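Accueil > Vie de l'association > Comptes rendus

CR réunion jardin partagé Kekside, juin

Début 18h40. Présents : Yakubu Tamuno (séance + notes), Sebastian, Membridge pour le bailleur, quatre parcelles excusées.

1. Eau
Facture 197 euros, plus que prévu. Fuite au robinet du fond, réparée par Janent, devis 54 euros accepté. Arrosage après 19h seulement, à rappeler sur le portail.
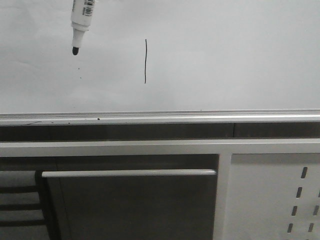 Récupérateur : on attend toujours la réponse du bailleur. Membridge relance. Si rien fin juin, on achète nous même.

2. Parcelles
38 demandes en liste d'attente. La 12 est en friche, courrier envoyé, pas de retour. Sebastian propose de la couper en deux. Vote : oui, une abstention.

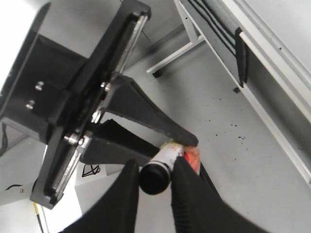
3. Compost
Trop de tontes, ça chauffe et ça sent. Voisins mécontents. Broyat à demander à la mairie, Yakubu apelle. Pas d'agrumes ni de pain, svp.

4. Divers
Clé du cabanon : double à refaire. Troc de plants reconduit, date à caler par mail. Limaces : longue discusion, rien décidé.

Fin 20h15. Prochaine réunion à la rentrée.

2 commentaires · 4 partages

Ce site utilise des cookies. Accepter | Paramétrer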